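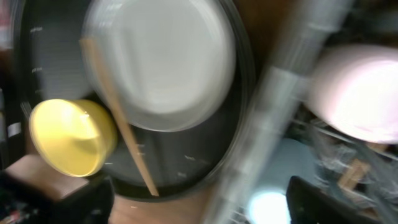 Checking the finger screws comes before anything else, according to the technician who looks after the Plikum cell at Liu, and I was told so before I'd even got my coat off. It's a tabletop arm that handles dishes – plates, cups, chopsticks, a grey peg rack – and I'd asked how you keep a thing like that running.

Mostly with a hex key, I gather. "You get 200 cycles out of it, then you stop and put a wrench on both fingers," the technician told me. "Skip that and the grip drifts 2 mm, and then you're blaming the software all afternoon."

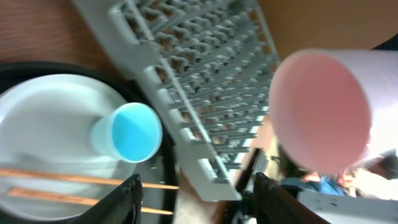

But doesn't the wrist camera need more fussing than the fingers? The question came from the next bench, and it got a laugh. "Fair enough, the camera's a pain too," the technician said. "I wipe the lens every morning and redo the calibration whenever the bracket's been off." The old bracket, a Zendia part, cracked in September, and the replacement sat in the Gindton depot for 13 days (I could hear that this was still a sore point!). 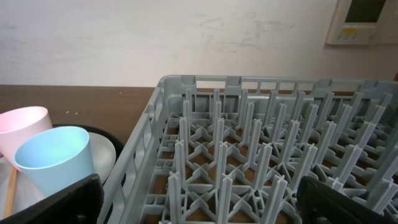
I also asked about the finger pads, which I'd figured would last for years. No such luck. The last pair made it to 1,456 cycles, and the date of each swap goes on a strip of tape on the arm's base. "Don't change just one," I was told. "Do the pair, then home the gripper twice."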